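How to Watch a Gripper Demo Without Being Sold To

Robot open days are built to go well. I went to the Dastico one in Millham on a Wednesday, stood near the front and came away with a short method. Use it before you believe anybody's success rate, including the 1,132 clean picks on Dastico's poster.

Step 1. Get close to the table before the talk starts. Look for pencil marks on the wood. They might mean nothing, but ask whether objects have to start on a mark.

Step 2. Look at the gap between the fingers, then at the object. A mesh wastebasket is wider and more awkward than the foam blocks most booths hand out. Ask where the fingers are supposed to take hold: rim, wall or base. 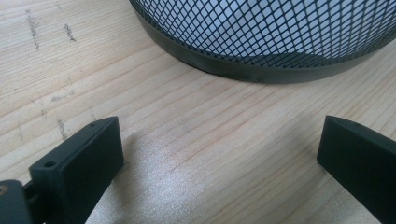 Page last changed: May

Step 3. Ask for the same task with the basket moved a hand's width. If the answer is "after lunch," come back after lunch.

Step 4. Ask what counts as a failure. At the Nilstead booth a dropped item that got picked up again was scored as a success. I would not score it that way.

Step 5. Ask how many tries were thrown out. The Hegedűs people gave me 2,041 recorded and 217 discarded without looking anything up, and I trusted them a little more for it.

Step 6. Stay for at least 4 runs in a row. Write down each result yourself.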